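Kitchenette units on carpet tile – Office Fit-Out board – Grenine Forums

Thread 2191: Appliance stack under a counter, carpet right up to the plinth

gatton_joiner
We are repeating a small kitchenette in a second office at Brulasberg. Plain white base unit, doors on the left, built-in appliance on the right, carpet on the floor throughout. The client wants the same layout again and does not want any hard flooring put down in front of it. Two questions. Does anyone still leave the plinth in one length across the appliance, or do you joint it at the door section? And would you insist on a vinyl strip along the front?

plinthline
One length if the material comes long enough. A joint under the appliance opens up after a year of vacuum cleaner knocks. Clip it, don't screw it, or the first person who has to check the leveling legs will split it.

On the strip: yes, 20 inches deep minimum, full width of the unit, plus the return at the sink end. Carpet at a sink is a maintenance item from day one.

Montes_FM
Disagree on the strip. I look after 31 tea points with carpet tile up to the plinth and the floor is the cheapest part of any of them. When a tile stains you lift it and put in a spare. A vinyl strip gives you a trim bar, and the trim bar is what gets kicked loose. Keep a box of spare tiles from the same batch and move on.

plinthline
Spare tiles from the same batch are a different color after two years under office lighting. Seen it many times.

Montes_FM
Then rotate one in from under a desk and put the new one there.

gatton_joiner
Existing installation for reference. White doors with the slim vertical handles, black appliance alongside them in the same run.

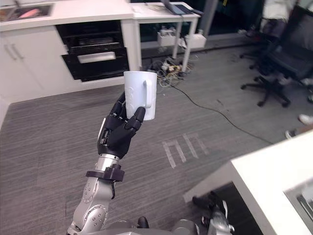 Last edited by gatton_joiner on Aug 26, 2025

The handles on the doors are set as a pair near the top, and the client wants that kept. The appliance handle runs across the lower drawer. I would have preferred all of them horizontal but it was not my job the first time.

wet_trades_only
Is that an oven with a warming drawer? If so, check the ventilation gap before anything else. Plenty of these go in with a solid plinth and no grille, and the installer assumes the back of the unit is open. Read the appliance sheet. Some want an opening in the plinth, some want it at the rear of the worktop, and a few want both.

gatton_joiner
It looks like a stacked oven and drawer but I have not had the model plate yet. I took the job over from drawings and the drawings say "appliance by others." I am asking Grenine Supply for the sheet on Thursday.

plinthline
"Appliance by others" is how you end up with a fascia gap you could post a letter through. Get the sheet before you cut the housing.

halfbay
Going back to the handles. Vertical on doors and horizontal on drawers is standard and I would leave it. What I would check is the clearance between the right-hand door, open past 90 degrees, and the appliance handle. A wide bar handle stands proud, and if someone throws the door open the two can meet. A restrictor hinge costs very little.

gatton_joiner
Good point. I will put restrictors in the price.

Montes_FM
Also look at where the table goes. In the photo it sits behind and to the right of the counter. With people seated there you need room for the drawer to come out fully and for somebody to stand in front of it. We had one at the Gatton building where the drawer opened straight into a chair back. The unit stayed and the table was moved, but it took from March until the end of the summer to get agreement.

wet_trades_only
Seconded. I allow 102 cm clear in front of any appliance with a drawer. More if it is also the route to the door.

plinthline
102 is tight for a walkway – fine for a dead end.

gatton_joiner
It is not a dead end in the new office. I will ask for the table to go on the opposite wall. Still undecided on the vinyl strip, so I will price it as an option and let the client strike it out.

Montes_FM
They will strike it out.

plinthline
And order tiles in two years.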